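Bulurdale Community Kitchen to Collect Household Cutlery and Chopsticks in January

Suvstead-based housewares company Stiltix joins as sorting partner

BULURDALE – The Bulurdale Community Kitchen today announced the opening of a cutlery collection that will supply its dining room and its home-starter boxes through the spring. Residents are invited to bring spare forks, spoons, chopsticks, skewers and serving pieces to the kitchen's main hall during January, from 9 a.m. to 4 p.m. on any day the building is open.

The collection is organized with Stiltix, a housewares company based in Suvstead, which will provide storage trays and two members of its staff to assist with sorting.

The kitchen has served meals from its building on Chu Street since 1941. Its stock of tableware has been replaced piece by piece over that time, chiefly through household gifts, and matched sets are few. The present collection does not require matched sets. Single spoons, odd forks and chopsticks without a partner will all be accepted.

"Most homes have a drawer that no longer closes properly," said Ngan-ling Hsu, director of the Bulurdale Community Kitchen. "We would be glad to have what is in it. A soup spoon from one family and a fork from another will sit on the same tray here, and the people who eat with us are used to that."

Donated pieces will be laid out together and separated by type before washing. Metal forks and spoons go to the dining room. Wooden and bamboo chopsticks are checked by hand for splits and rough ends, and those in sound condition are paired by length and color as closely as possible. Ceramic soup spoons are set aside for inspection, and any with a crack or chip will be withdrawn from table use. 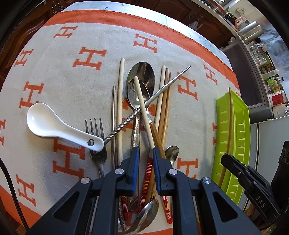
Steel spoons, a fork, a white ceramic soup spoon and a mix of metal and wooden chopsticks on an orange-bordered blanket.

Pieces that pass inspection but are not needed in the dining room will be placed in home-starter boxes, which the kitchen gives to households moving into a first apartment or returning to one after a period away. Each box holds 15 pieces of tableware, including two pairs of chopsticks, along with a dish towel and a printed list of the kitchen's meal times.

Stiltix will also lead a short sorting session on the opening morning. Visitors may take part at no charge, and no registration is needed. Children are welcome with an adult. Sharp knives will be handled only by kitchen staff and should be given to them at the front desk, wrapped in cardboard or heavy paper.

The kitchen asks that all items be rinsed and dry on arrival. It is unable to accept disposable plastic cutlery, electric utensils or items with loose handles. Skewers should be bundled with a rubber band, points together. Receipts are available on request.

"We would rather have ten good spoons than a full box we have to go through twice," Hsu said. "But if you are unsure about something, bring it and ask."

About the Bulurdale Community Kitchen
The Bulurdale Community Kitchen offers midday and evening meals, a weekly pantry and household starter supplies to residents of Bulurdale and neighboring towns.

About Stiltix
Stiltix makes trays, racks and drawer organizers for home and institutional kitchens at its workshop in Suvstead.

Press inquiries may be directed to the office of Ngan-ling Hsu at the Bulurdale Community Kitchen, Chu Street, Bulurdale.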